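机器人操作系统选型与评估
课程讲义（第八讲）：双臂桌面工作站的产品评审

主讲：Lotte Verstraete
实验指导：Meinir Dafis

一、本讲目的

前七讲讨论了机械臂运动学、末端执行器以及示教数据的基本格式。本讲转入采购与评估环节，以 Oltel 公司提供的 Ninley 双臂桌面套件为评审对象，说明一份合格的产品评审报告应当包含哪些内容、各项结论应当依据何种材料得出。学员完成本讲后，应能独立阅读供应商的技术附件，编制验收条目，并对一项双臂整理任务作出书面评价。

本讲不涉及控制算法的推导。相关内容见第四讲及第五讲讲义。

二、评审对象

Ninley 套件由左右两条机械臂、两只二指夹爪、前置铝合金导轨、控制电路板及配套线束组成。操作人员通过名为 Nina 的上位软件完成标定、示教、回放与数据导出。供应商另提供付费的年度支持服务，服务名称为 Hyun，内容包括远程诊断、备件更换和软件升级。

评审时应将上述三者分别记录：硬件归入套件，软件归入 Nina，服务归入 Hyun。以往学员提交的报告常将软件缺陷写入硬件一栏，致使供应商无法对应处理。凡报告中出现此类混写，一律退回修改。

套件的订货编号为 902，附件清单编号为 2762。学员在报告首页须同时填写两个编号，缺一不予受理。

三、安装条件

（一）台面。台面应平整、稳固，导轨沿台面前缘安装，两条机械臂的底座均固定于导轨之上。底座位置一经标定不得移动；如确需移动，应在 Nina 中重新执行双臂相对标定。

（二）围挡。建议在台面左侧、右侧及后方设置浅色围板。围板颜色应均匀，避免强反光。

（三）线缆。夹爪线缆沿前臂外侧敷设，并在腕部留出余量。余量过小会限制腕部转动，余量过大则可能与台面物品发生刮碰。供应商手册对余量的规定较为笼统，评审人应在报告中写明本组实际采用的做法。

（四）电路板。底座处的电路板为裸露安装。学员在通电状态下不得触碰电路板及接插件，不得将饮品、金属工具置于导轨附近。

四、评审任务：桌面牌具整理

本讲选用牌具整理作为评审任务。该任务所用物品包括黑色牌垫、圆形筹码、带包装或盒装的牌具，以及可开合的收纳箱。台面铺有印花桌布，另置碗、杯各一件作为干扰物。选择该任务出于以下考虑。

其一，物品尺寸差异较大。筹码薄而小，平放时可供夹持的高度十分有限；盒状物品体积较大，可由单臂或双臂处理。一套夹爪能否兼顾两类物品，是评审的重点。

其二，物品表面性质不一。反光包装会对视觉定位造成影响，深色筹码置于黑色牌垫之上则对比度偏低。两种情况均为供应商演示材料中较少出现的工况。

其三，任务可以自然地划分为若干阶段，便于逐段评分。各阶段依次为：取物、双臂协同、归位、复位。

任务开始前，由实验指导人员摆放物品，学员不得自行调整。每组共执行 18 次，各次之间物品的初始位置应有变化。全部执行过程须由 Nina 记录，并随报告一并提交原始数据。

五、评分标准

总分为一百分，合格线为 80 分。各项说明如下。

（一）取物（三十分）。考察夹爪能否以合理姿态接近目标，接近过程中是否碰动相邻物品。对于叠放的筹码，应分别记录单枚取放与整叠取放的情况。仅以整叠取放的结果代替单枚取放的，本项最高计十五分。

（二）双臂协同（三十分）。考察两只夹爪在同一工作区域内的配合。评审人应注意以下问题：两臂是否存在相互让位的动作；一侧夹爪接近物品时，另一侧是否保持稳定；两侧指尖是否发生接触。凡发生指尖接触的，无论是否影响任务结果，均应记录发生时刻与前后动作。

（三）归位（二十分）。考察物品放入收纳箱或指定区域时的位置与姿态。箱盖打开后占用一部分后侧空间，机械臂腕部在该区域的活动受到约束，应当单独评述。

（四）干扰物（十分）。碗与杯不属于整理对象。执行过程中如有碰动，应在记录表中注明是哪一件物品、由哪一侧机械臂所致。

（五）复位（十分）。考察任务结束后两臂能否返回预设姿态，线缆有无缠绕。

六、报告撰写要求

报告分为概况、安装记录、任务记录、缺陷清单、结论五个部分。正文不得引用供应商宣传材料中的评价性语句。对软件界面的意见应写明菜单名称与操作步骤，仅写“不便使用”者不予采纳。

缺陷清单按严重程度分为三级。一级为影响人身或设备安全的缺陷，须当日口头告知实验指导人员；二级为导致任务无法完成的缺陷；三级为影响效率或使用感受的缺陷。分级有争议时，由主讲教师裁定。

结论部分应当给出明确意见：建议采购、有条件采购或不建议采购。选择“有条件采购”的，须逐条列出条件，并说明每一条件由供应商还是由使用方负责落实。

关于 Hyun 支持服务，学员无须评价其价格，但应根据缺陷清单判断哪些问题属于服务范围。手册附录中列有服务范围表，其中线束与夹爪指尖列为易耗件，控制电路板不在此列。

七、上届评审意见摘要

供本届学员参考，不作为评分依据。

1. 夹爪指尖较窄，利于进入物品之间的缝隙，但夹持宽大平面时接触面积偏小。

2. 机械臂折叠后，肘部向台面外侧伸出，相邻工位应留出间距。

3. Nina 的回放功能可以逐段查看，但左右两臂的时间轴默认分开显示，核对协同动作时需要手动对齐。

4. 腕部上方的线缆在前臂低位动作时有下垂现象，建议供应商提供固定夹。

5. 软件中文界面的部分术语前后不一致，“夹爪”与“手爪”混用，影响记录表的填写。

八、课后作业

（一）阅读附件清单，核对本组工位的实际配置，形成配置核对表。

（二）依据第五节评分标准，设计本组的任务记录表。表中应至少包含执行序号、阶段、操作侧别、异常情况四栏。

（三）结合下列工位图，分析双臂协同阶段可能出现的干涉位置，并提出两项改进建议。字数不限，须附简图。

作业于 12 月的评审汇报之前提交，逾期按缺交处理。有关实验室预约事宜，请与 Meinir Dafis 联系。

九、附图

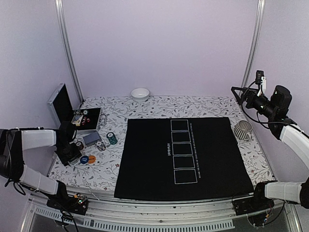
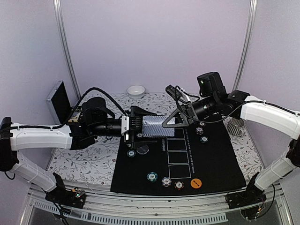

图 8-1、图 8-2　双臂工作站牌具整理任务。图 8-1 中右侧夹爪未持物；图 8-2 中两侧夹爪位于长方形包装两端。

十、参考材料

Oltel：《Ninley 双臂套件安装手册》，第二章、第三章及附录。
Oltel：《Nina 软件操作说明》，标定与回放部分。
本课程第四讲、第五讲讲义。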